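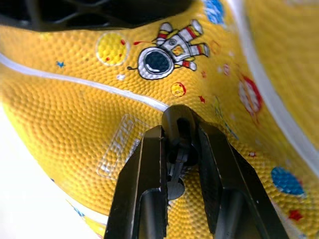
Zieliński's question, sent in after the last issue of this guide, was whether the hose fitting can be pushed straight on to the valve while the ball is still flat. It can, but the fitting seats more easily if the ball has enough air in it to hold its shape. The steps in this section assume a ball that is already round and only needs topping up.

4. Inflating the Grodero play ball

4.1 Before you start

1. Clear the middle of the table. Move the tray, the toolbox and any packaging to the back edge, and leave the front half free for the ball and the hose.

2. Wipe the table top with the sponge. Grit picked up by the end of the fitting will be carried into the valve.

3. Check that the hose reaches the centre of the table without pulling. If it is under tension, move the pump closer. Do not stretch the hose.

4. Find the valve. It is the black rounded part set into the ball's surface. On the printed ball it lies in the panel with the astronaut, next to a white seam line.

Note: The valve is the same on all Clivari and Grodero balls covered by this guide. The printed pattern has no effect on inflation.

4.2 Preparing the hose

5. Hold the fitting by its ridged ring, not by the hose. Bending the hose where it enters the fitting will shorten its life.

6. Stand the fitting upright on a clean part of the table and look at its lower end. Remove dust or crumbs with a dry cloth.
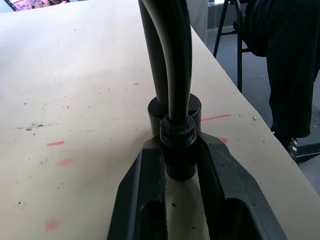 7. Run the pump for 2 seconds with the hose free. Air should come out steadily. If it does not, see section 6, Blocked hose.

CAUTION: Do not use oil or washing-up liquid on the fitting. One drop of clean water is enough.

4.3 Connecting and inflating

8. Turn the ball so that the valve faces you. Set it on a base or in a shallow dish if it tends to roll.

9. Bring the fitting to the valve in a straight line and press it home. Keep your other hand on the far side of the ball. If you feel resistance, withdraw the fitting and line it up again - do not twist it in.

10. Let the hose lie loosely on the table. A hose that hangs over the edge will pull the fitting sideways.

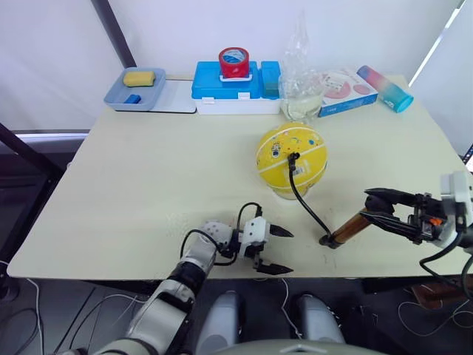

Teodor asked whether the ball should be held down while the pump is running, as it tends to turn towards the hose. A light hand on top will do. Pressing hard gives a false reading on the gauge and can push the fitting out.

11. Start the pump. Stop after 60 seconds and feel the ball with your thumb. The surface should give slightly.

12. If the ball is still soft, continue in short bursts. Do not run the pump for more than 100 seconds in total without letting it cool.

CAUTION: Stop at once if a seam line begins to bulge.

4.4 Disconnecting

13. Switch off the pump and wait for the gauge to settle.

14. Hold the ball steady and draw the fitting straight out.
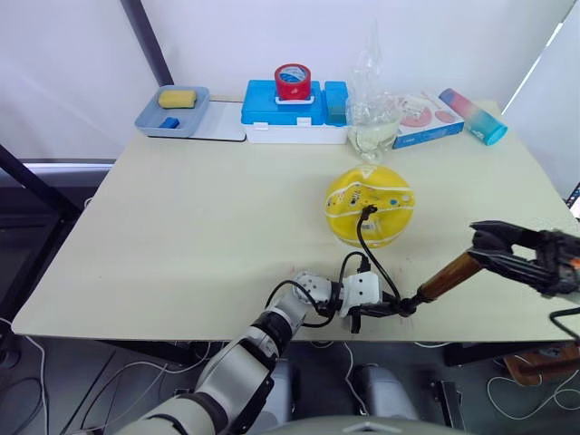
15. Coil the hose in wide loops and put it away with the pump. Return the sponge to its tray and the tape to the toolbox.

Note: Tape is not a repair for a leaking valve. Use the Katulano valve kit, part 32, and follow the sheet supplied with it.

Guide text revised 2023-09-16 - Doherty Leisure Supplies - Contact us - Back to top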